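Notes pour l'exposé : préparer le budget des pinces à main
Natanael Vasconcelos, projet Prarnamen
Durée prévue : 15 minutes, questions comprises

Ouverture
Dire d'où l'on part. L'an dernier, la ligne « matériel » tenait en un seul montant, voté en bloc. En juin, il ne restait rien pour les pièces. Je demande cette fois trois lignes séparées : achat, pièces d'usure, temps de montage.
Ne pas refaire l'historique du projet, tout le monde le connaît.

1. L'achat
Deux devis reçus, Stiltura et Nolgate. Stiltura : 2 036 euros la paire de pinces, montée et réglée, port compris. Nolgate livre en kit, moins cher à la commande, montage à notre charge.
Préciser que les deux devis sont hors caméras. Les nôtres resservent, il n'y a donc pas de ligne caméra cette année.
Bien lire le délai chez Nolgate : il court à partir du paiement. Avec notre circuit de signature, cela fait une différence.
Si quelqu'un demande pourquoi on n'attend pas la version suivante : les essais sont déjà programmés et les doigts actuels nous suffisent.

2. Les pièces d'usure
C'est la ligne oubliée la dernière fois. Je propose 400 euros par paire et par an. Elle couvre les doigts, les bagues des articulations, les vis et un pignon de rechange.
Commander les bagues en même temps que les pinces. À l'unité, le port coûte plus que la pièce.
Les doigts : garder au moins un jeu d'avance dans l'armoire. On a perdu deux jours d'essais au printemps faute d'un bloc de rechange.
Ne pas promettre de durée de vie. Nos relevés sont trop courts pour ça.

3. Les objets d'essai
Enveloppe de 100 euros, achats en magasin ordinaire. Peignes, brosses, vaisselle, petites boîtes. Prendre des objets fins et allongés en plus des formes faciles, c'est là que les réglages de serrage se discutent.
Garder les tickets. La comptabilité a refusé le remboursement sans ticket en mars, je n'ai pas envie de recommencer.

4. Le temps de montage
Avec Stiltura, une demi-journée pour le contrôle et la mise en service. Avec Nolgate, deux personnes pendant deux jours, et il faut les retirer du planning des essais.
Montrer le tableau ici. Laisser le temps de lire la dernière colonne.

Décision attendue
Choix du fournisseur et accord sur la ligne pièces. Le reste peut passer par courriel.
Ma préférence va à Stiltura. Si le budget est réduit, je préfère une paire de moins et la ligne pièces conservée.

Dernière diapositive, à laisser affichée pendant les questions 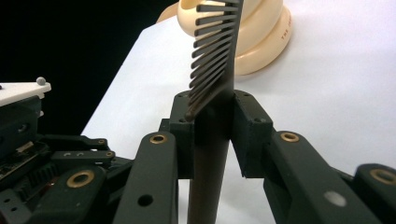 Trindade, septembre

Peigne tenu entre les deux doigts de la pince, au-dessus de la table blanche. Montrer les bagues en laiton sur les biellettes noires : c'est la référence à commander d'avance. Les blocs des doigts sont fixés par vis, prévoir la visserie dans la même commande.
Question probable sur la garantie : elle figure à la page 2 du devis Stiltura, et je n'ai pas encore la réponse écrite de Nolgate.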